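Owusu Hand Gripper — club kit

Price: £40 per kit, or £800 for the class set of 21

I run the robotics club at Biver, and this is the hand-held gripper we use every week. We had plenty of people asking about it after the Weltance open day in November, so I finally got round to making it a proper page!

You build it yourself, hold it in your hand and pick things up with it (harder than it sounds, my lot spent a whole evening on one teaspoon). Most clubs use it as a warm-up before anyone goes near a motor. It fits the Rodovov challenge table too, and you can practise the whole course by hand first.

What you get:
Two gripper bodies, left and right
Two flat black fingers
Two teal rods
Linkages, screws and a printed build sheet

Spare fingers are sold in pairs, order code 473. Do get a pair — younger builders are keen on the screwdriver and the holes in the mounting blocks can strip.

Building takes one club session if the screws are sorted beforehand. Ours usually runs over, mostly because everybody wants to stop and grab each other's pencil cases. 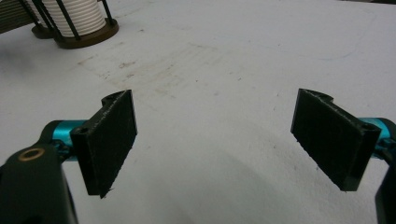 Fingers open over the worktop, teal rods on either side.

If the fingers don't sit level when you've finished, loosen both rods, line the fingers up by eye and tighten a little at a time. I do mine over a cup of tea.

Class sets are packed to order, so please allow two weeks. Single kits go out quicker.

Page updated 7 February 2023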